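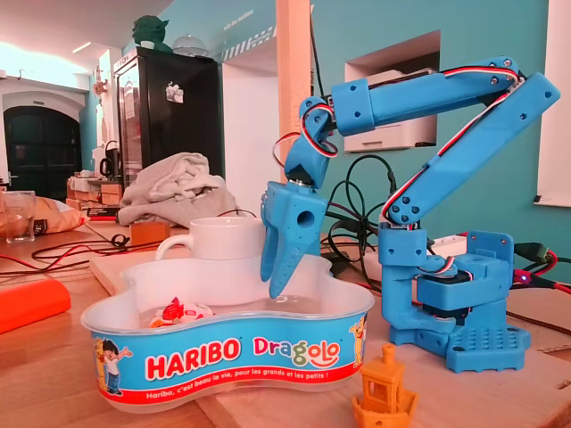

The Skorley is a bilge water alarm for sailing yachts, motor cruisers and small workboats. It has a sensor in the bilge, a display unit at the helm or chart table, and a cable between the two. Most of the faults we see on older alarms are in the cable, usually where it passes a hatch hinge or a lifting sole board and has been pulled tight. Run it bundled along the fixed parts and leave slack wherever something moves, in loose loops like the red, white and dark wires at the joints of the blue arm. The Skorley cable is supplied long enough to do this on most boats without a join.

How it works

The sensor has no float and no moving parts. It is a sealed probe, 400 mm long, fixed upright in the lowest part of the bilge. It measures the depth of water along its length and sends the reading to the display. A float switch can be jammed by a rag or a loose cable tie and will then do nothing until the boat is inspected. The probe can get dirty but it cannot jam, and a reading that stays exactly the same for too long is reported as a fault.

The display shows the water level as a bar and as a figure in millimetres. There are two alarm points, both set by the owner. The first gives a slow beep and an amber light. The second gives a continuous sounder and a red light, and closes a relay which can be used to start a pump, switch on a deck light or trigger a tracker already on board.

The alarm also keeps a log of pump running time. A stern gland that drips a little more every week will show up in the log well before there is enough water to set off the first alarm. Several of our workboat customers bought the unit for this alone.

Sensor types

There are two probes to choose from. Order the one that suits your bilge, as the display is the same for both.

Standard probe. For bilges deep enough to take the full length upright. Fixed with the two clips supplied, screwed or bonded to the frame or bulkhead.

Tallalberg low-profile probe. For flat-bottomed hulls and shallow bilges. It lies at an angle in a moulded bracket and the display corrects the reading once the angle has been entered. The measuring range is shorter, so the alarm points need to be set closer together. Not recommended under an engine, where oil tends to collect against the bracket.

Both probes will read salt water, fresh water and the usual mixture of the two. A thin film of oil or diesel does not affect them. Thick grease does, and the probe should be wiped down with washing-up liquid and warm water at the start of each season.

Specification

Supply: 12 V or 24 V DC, detected automatically
Probe length (standard): 400 mm
Sensor cable: 8 m, tinned copper, fitted with waterproof plug
Sounder: 100 dB at one metre
Alarm points: 2, adjustable
Relay: volt-free, normally open
Display: backlit, with night dimming
Display mounting: flush or bracket
Backup: internal battery, rechargeable, user-replaceable
Housing: black or white
Warranty: two years from date of purchase

In the box

Display unit with gasket and fixing screws
Probe of your choice, with clips or bracket
Sensor cable
Power lead with in-line fuse holder and fuse
Drilling template
Printed manual
Spare plug seal

Fitting

Fitting is within reach of anyone who has wired a cabin light. You will need a drill, a hole saw for the display if it is to be flush mounted, a crimping tool and a multimeter.

Choose the position of the probe first. It should be at the lowest point the water reaches when the boat is level at her mooring, and clear of the pump strum box. If the boat lives on a drying berth, check where the water sits when she is aground as well. Keep the probe away from the shaft and from any hose that could drop onto it.

Run the cable above the highest expected water level where you can. The plug is waterproof when the seal is clean and fully pushed home, but it will last longer if it stays dry. Do not shorten the cable. Coil any spare and tie it behind the display — the coil does no harm there and you may want the length if the helm is ever rearranged.

Connect the power lead to a supply that stays on when the boat is left. On many boats this means the same fuse panel as the automatic bilge pump, upstream of the main isolator. If the Skorley is wired through the isolator it will run on its own battery when you go home, and that battery is only meant to cover a short loss of power.

When everything is connected, hold down the centre button until the display shows SET. Follow the steps in the manual to enter the probe type and the two alarm levels. Test it with a bucket of water before you rely on it. We suggest setting the first alarm just above the normal level at which the pump cuts in, and the second at a depth the pump should never allow.

Boats with more than one bilge

Catamarans and boats with watertight bulkheads need a probe in each compartment. A four-way junction box is sold separately and the display will then show each compartment in turn, with the highest reading held on screen if any alarm is active. Compartments can be given names of your own, such as PORT HULL or LAZARETTE. The junction box needs its own power feed.

Remote messages

The Skorley does not contain a SIM card and there is no subscription. If you want a text message when the alarm goes off, connect the relay to any tracker or GSM unit that has a spare input. Wiring diagrams for the common types are available by email. Please tell us the make and model you have on board.

What it is not for

The Skorley is a warning device. It does not take the place of a working pump, a manual pump or regular checks of skin fittings and hoses. It is not approved for use in petrol engine compartments or anywhere fuel vapour may collect, and the display should not be mounted there either. Commercial operators should ask their surveyor before fitting it as part of a coded installation.

From customers

"Fitted to a long-keeled sloop with a very deep, narrow sump. The probe went down beside the pump with the clips on a batten. It picked up a weeping log fitting in June which I had put down to rain." Brenda Treloar

"Clear display, loud sounder. I would have liked a longer power lead. The manual is good." Buppha Prasertsri

Ordering and spares

The Skorley is made by Gunton and sold direct or through chandlers. In Thailand it is stocked and serviced by Chaimongkol, who also carry probes and junction boxes. Please quote the serial number on the back of the display when ordering spares. Plug seals, clips and backup batteries are kept in stock for all versions.

Displays made before 25 January 2022 need a software update before they will recognise the Tallalberg probe. Send the display to us without the cable and it will be updated and returned free of charge — allow a week, plus postage. Displays made on or after that date need no changes.

Related items: four-way junction box, extension cable, bracket mount, sun cover for display, replacement backup battery.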